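Karkach Football Supporters' Association
Minutes of the general meeting held on 15 January 2025 in the upstairs room at the Majumder ground

Present: 92 members, plus the chair, the secretary and two members of the club board. Apologies had been received by email and are kept with the attendance list.

The meeting opened at 7.35 pm, five minutes late while extra chairs were brought up.

1. Minutes of the October meeting

Agreed as a true record, with one correction. Under item 4 the away allocation for the Wutov match should read 114 and not 141. The secretary will put the corrected copy on the website.

2. Matters arising

The club has replied to our letter on the turnstiles at the north end. Both will be open from an hour before kick-off at all remaining home league games. A member said only one was open at the last match. The board members said a steward had failed to turn up and that the second turnstile was opened later than planned.

The request for a covered area for wheelchair users on the east side is with the club's insurers. No date was given. The chair asked for this to stay on the agenda until there is an answer.

The badge on the new scarves was discussed again. It was agreed not to return the first batch.

3. Report from the club board

The board members gave a short report on the first half of the season. The team is seventh in the table, having been eleventh at the same stage last year. Gates are up for Saturday games and slightly down for midweek ones. The manager's contract runs to the end of next season and there are no talks about it at present.

On transfers, the board members confirmed that an offer from Tritano for the left back had been turned down. A second offer may come before the window closes. They would not give the amount. Several members asked whether money from a sale would go to the playing squad. The answer was that most of it would, but that the floodlights need work before the summer and have to be paid for from somewhere.

A member asked why the under-18s no longer train on the main pitch. The ground staff asked for this after the drainage trouble in the autumn. It will be looked at again when the weather improves.

4. Kick-off times

The league has asked clubs whether they would accept Friday evening kick-offs next season for up to four home games. The club wants to know our view before it answers.

Points made in favour: better light, no clash with games on television, and good bar takings at the one Friday match played two seasons ago.

Points made against: members who work shifts would miss games, the last bus leaves before ten, and away supporters would find it hard to get here. Families with young children were thought likely to stay at home.

After a long discussion a show of hands was taken on the following: "That the Association does not support Friday kick-offs unless a late bus is provided." Carried by a clear majority. The secretary will write to the club and send a copy to the bus company.

5. Away travel

Two coaches have been booked for the cup tie at Wutov. There are 100 seats in all and 78 have been sold. Members have first call until the end of the month, after which seats will be offered to anyone. The coaches leave from the ground car park at 9.15 am and will not wait.

The fare stays the same as last season. A proposal to charge less for under-16s was put forward and agreed, the difference to come out of the travel fund.

There was a complaint about drinking on the coach back from Tritano. The rule is that there is no alcohol on the coaches, in either direction. It will be read out before departure in future.

6. Standing area

The club has asked for comments on the plan to put rail seating behind the south goal. The plan allows for 200 places in the first stage. Drawings were passed round.

Members were broadly in favour. Questions were raised about the price of a season ticket in the new section, whether present seat holders there would be offered another seat at the same price, and whether flags could still be hung from the front wall. The board members did not have figures for the first question. On the second they said yes, for one season. On the flags they will ask the safety officer.

It was agreed to collect written comments and send them to the club together. Comments to the secretary within three weeks, please, and with your membership number on them.

7. Finance

The accounts to the end of December were handed out. Income from memberships is slightly higher than last year. The largest costs were coach hire and printing. The deposit for the summer hall hire has been paid.

A member asked why the bank charges had gone up. The free period on the account has ended. Other banks will be looked at before the annual meeting.

The accounts were accepted.

8. Fanzine

Issue three is at the printer and should be on sale at the next home game. The price goes up by 50p. More writing is needed for issue four, particularly match reports from away games and anything about the old ground. Old programmes and photographs can be lent for copying and will be returned.

9. Any other business

The pitch announcer could not be heard in the east stand at the last two games. The club knows about this and one speaker is to be replaced.

It was asked whether the Association could enter a side in the supporters' five-a-side in the spring. Agreed, if enough players put their names down. A list is on the noticeboard by the bar.

The meat pies were said to be cold again. To be raised with the caterers.

A member asked for the minutes to go out sooner after meetings. The secretary will aim for ten days.

10. Next meeting

The next meeting will be the annual meeting, in the same room, at 7.30 pm. The date depends on the cup draw and will be sent round by email. Nominations for chair and secretary must be in two weeks before it, signed by two members.

The meeting closed at 9.20 pm.
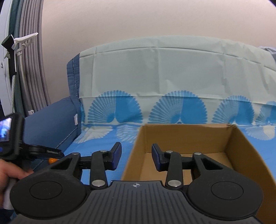
Corrections to these minutes should reach the secretary in writing before the annual meeting.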